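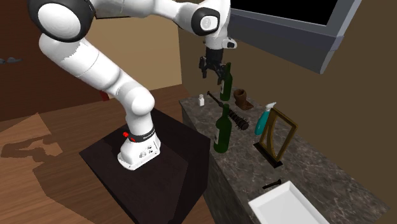

May, bench notes, planner branch

Picking up from where I left things before lunch. The grasp-from-above problem on the bottles is still the one eating my time, so I'm parking the tray placement stuff until this behaves.

Setup for today's runs: kitchen counter scene, arm on the pedestal, two green bottles, the long black brush lying between them, spray bottle, the gold picture frame, tray up front. Target is the far green bottle. I left all the other clutter in on purpose (Žydrūnas wanted to take it out "just for debugging" and I said no, we did that last month and learned nothing!).

What I changed this morning:

- pregrasp pose now comes from the neck of the bottle instead of the centroid of the whole mesh
- approach axis is allowed to tilt a little, used to be locked straight down
- collision padding on the fingers dropped to 6 mm, was double that
- planner timeout bumped to 700 ms

The neck thing helped right away. With the centroid version the sampler kept proposing poses where the fingers would have to pass through the shoulder of the bottle, then threw them all out, then ran out of time and blamed the IK. I spent a good chunk of yesterday staring at IK logs for no reason, grr. IK was fine the whole time.

Ran the batch with 30 seeds. Most of them get to pregrasp cleanly now. The bad ones all look alike: the arm reaches the hover pose, fingers open, and then the descent gets rejected on the first waypoint. Seed 981 is the easiest to reproduce, so that's the one I've been stepping through.

Here's what I think is going on. The descent check uses the scene snapshot from the start of the plan, and the bottle is still in there as an obstacle. We're supposed to whitelist contact between fingers and target before the descent, and we do, but by name. The second green bottle is the same asset, so it gets a suffix when it loads, and which of the two gets the suffix depends on load order. So on some seeds I'm happily whitelisting the near bottle and asking the arm to go grab the far one. Sewwandi guessed this in about ten seconds when I showed her the log and I am choosing not to be annoyed about it.

Quick fix is in: whitelist by instance ID, pull the ID from the same query that gives the grasp target. Reran 981 and the descent goes through. Haven't rerun the full batch yet, the machine is busy with Rafsan's Listier job until 4 or so.

Other stuff I noticed while stepping:

The picture frame has a solid box for a collision shape. It's an empty frame! The planner treats the opening like a wall. Doesn't hurt for this target, but anything behind it is going to look unreachable. Needs a proper decomposition. Afshin, you did the shelf ones for Lakholm, can you point me at your script?

The brush is okay. One capsule for the handle, one for the head, close enough.

The wrist takes a silly detour on a few seeds, swings way up and comes back down on the same spot. Smoothing should catch it and doesn't. I suspect the shortcut step is still using the old padding value from the config and not my override, so it thinks the direct path is too tight. grep for finger_pad tomorrow morning, there are at least two places that read it.

To do:

- full batch with the ID fix once the machine is free
- swap the target to the near bottle and run it again
- ask Gilberto if the Dlamini build also whitelists by name (bet it does)
- merge nothing until the batch is back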